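Clardale Build Forum > Help Desk > Arms and Hands

Ticket #103
Subject: Right hand stops short of the toilet brush, every time, same direction
Opened: October 21, 2020
Status: Open, waiting on member
Machine: home build, two arms, Covska wrist joints, Diseven controller
Priority: Low (my family would say otherwise)

Hello all, and thank you in advance to whoever picks this one up. You were so patient with my shoulder noise in August that I feel a bit guilty coming back already, but I've been going around in circles and I think I need fresh eyes.

The job is simple to say. I want the robot to get itself in front of the toilet, look down, find the brush in its holder on the right side of the bowl, and take hold of the handle. No scrubbing yet! Just the grab. The same grab works on my bench with a wooden spoon standing in a mug, and I can run it over and over there without a miss. In the bathroom the right hand goes out nicely, opens nicely, and then stops 52 mm short of where it should be, always toward the bowl and never away from it. 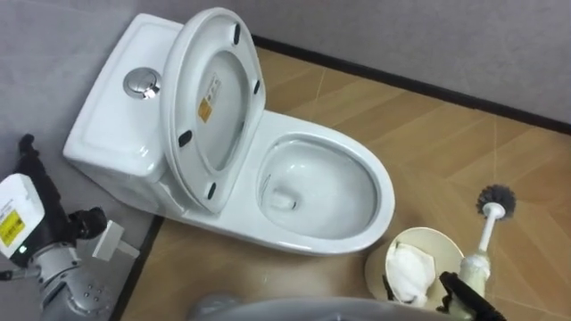 I did the usual things first. I powered everything down, had a cup of tea, powered it up again and let both arms find their home positions. No error on the controller, no warning in the log, and the motors were only a little warm to the touch. I also went over the cable run on both sides, because last time a loop was catching on the elbow (you may remember my long post about the zip ties), and the arms move through their full travel by hand with no tight spots.

Log from this evening, copied from my notebook and tidied up a little:

Try 1. Standard grab, nothing changed. Hand stops short. Target point in the viewer looks fine to me, right on the handle.

Try 2. Slowed the reach to half speed in case the wrist was lagging behind. Same miss. It just took longer to get there.

Try 3. Turned off the left arm's balance motion, so only the right arm moved. Same miss again, and the body leaned more than I liked, so I put that setting back.

After those 3 I got out the tape measure. Elbow length and forearm length both match the model file. The fingers are the newer set, and I did remember to change the hand file when I fitted them, or at least the settings page says I did.

My best guess is that it has something to do with how the robot looks down. On the bench the spoon is in front of it and the head hardly tips at all. In the bathroom the head has to tip a long way forward to see the floor by its own feet. If the neck angle it reports is a bit different from the real one, I'd expect everything low down to land in the wrong spot while the bench stays perfect. I was rather pleased with this idea until I remembered that I calibrated the neck with the Cieślak card method from the wiki, and it passed. Though now I look at my notes, I only did it with the card at table height. Hmm.

The other thing I wondered about is all that shiny white. Could the depth reading be getting confused by the side of the bowl and pulling the target over toward it? I tried hanging a towel over the rim and the result looked a touch better, but I didn't measure before the towel slid off, so please don't put any weight on that.

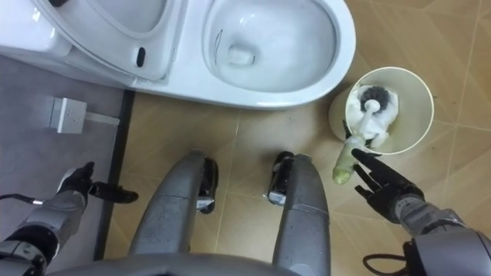

View down from the head: right hand open by the brush holder, left hand out on the other side.

What I'd love to know, if anyone has time:

Does the card method need to be repeated with the card on the floor, or is there a separate neck routine for low targets? The wiki page mentions one but the link goes nowhere for me.

Is there a way to see the reported neck angle live on the Diseven screen? I can only find it in the saved log afterward.

Has anyone with the Covska wrists seen a steady offset like this when the arm is reaching down and forward? I can add a shim, but I'd like to rule out the neck before I start taking screws out.

I can send the full log and the model file, just tell me where to put them.

Reply from Help Desk:

Hi, and welcome back. Thanks for measuring, it helps a lot. A steady miss in one direction does sound like the neck. Please leave the wrists alone for now. Put the card flat on the floor between the feet, tip the head down as far as it goes for this job, and run the card check 3 times without moving anything in between. Post all the results, even if one looks silly. For the live angle, open the joint page on the Diseven and hold the menu button until the second list comes up. The wiki link has been fixed.

Reply from member:

Oh, the second list! I have owned this controller all this time and never knew it was there. The card is on the floor now and the neck is warming up, so I'll post the numbers as soon as the runs are finished. Thank you so much.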